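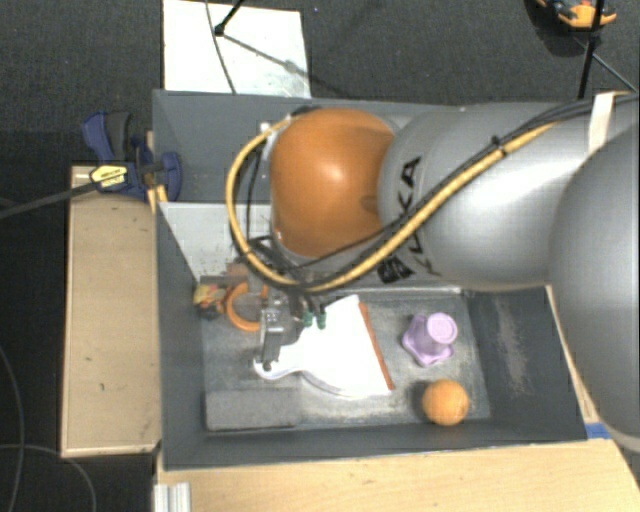
Home Jobs Sorting floor Visit Contact

Sorting assistant, household and toy goods (part-time)

Trundwood is looking for two sorting assistants for its secondhand warehouse in Forsyth, to start in August. We take in donated household items, clean what needs cleaning, and pass them on to the Nidotetti shops and to families setting up a home.

The job is mostly bins. Goods come off the truck mixed together - a dustpan in with a ball, plastic cups, cutlery, picture hooks, half a board game - and each piece has to be picked out, looked over and put where it belongs. Last month the floor handled 2,817 pieces. We would like to get to 4,000 without lowering the standard of what goes out to the shops.

What you will do

- Empty mixed bins one piece at a time and sort by type: cleaning things, kitchen plastics, toys, small tools, other.
- Check for cracks, sharp edges and missing parts. A dustpan with a split lip goes to recycling. A ball that will not hold its shape does too.
- Wipe down plastic goods and set them on the racks to dry.
- Match sets where you can, and bag small parts so they stay together.
- Keep the bin labels current and sweep your station at the end of the shift.

What we ask

You need to be able to stand for most of a shift, with breaks, and lift a full bin with a second person. You should be comfortable making a quick decision and asking when you are not sure. Experience in a shop or warehouse is useful but not required. You do not need a driver's license.

Hours and training

Shifts run from 8:00 a.m. to 1:00 p.m. New assistants work next to Hüsnü Uysal, the floor lead, until they know the categories. The first 90 days are a trial period for both sides, and we sit down together at the end of it. Training is paid at the same rate as regular work. Gloves and aprons are supplied - please bring your own closed shoes.

The building is on Plokside, with the staff entrance at the back by the loading door. There is bike parking, and a small kitchen with a fridge for lunches.

How to apply

Write to Oğuzhan Coşkun at the warehouse office, or leave a letter at the front desk. One page is enough. Tell us what work you have done, paid or unpaid, and which mornings you can do. Applicants we want to meet will be asked in for a short talk and an hour on the floor, sorting a bin.

Contact the office | © Trundwood | Back to top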